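Mollon Dinner Plate, Round, Floral

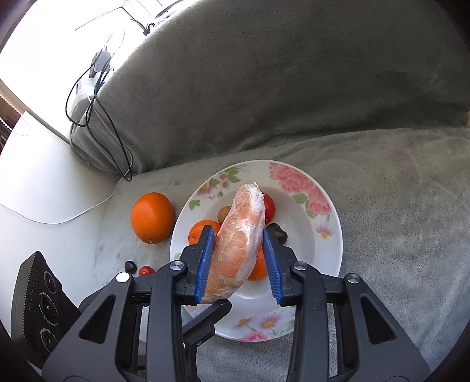
Peeled citrus segment over a round white floral plate.

In stock again – 50 only, next batch not till April.
Item no. 173. Price 13.00 each, 330 g.

White glaze, floral pattern under the glaze so it doesn't scrub off. Dishwasher ok, top or bottom rack. Microwave ok. Not for the oven, not for the broiler, please stop asking.

Pattern varies a bit plate to plate. Not a fault. If you need a close match for a set you allready own, send a picture to Hạnh Cao before you order.

Sold singly. Bowls and side plates in same pattern on the Virnetti page – cups are gone for good, sorry.

Shipping: packed upright with card between. Chips reported within a week get replaced, keep the box. Pickup from the Aguirre store also fine, ask for Desmond at teh back counter.

Price good from 14/12/2024. No trade discount on this one.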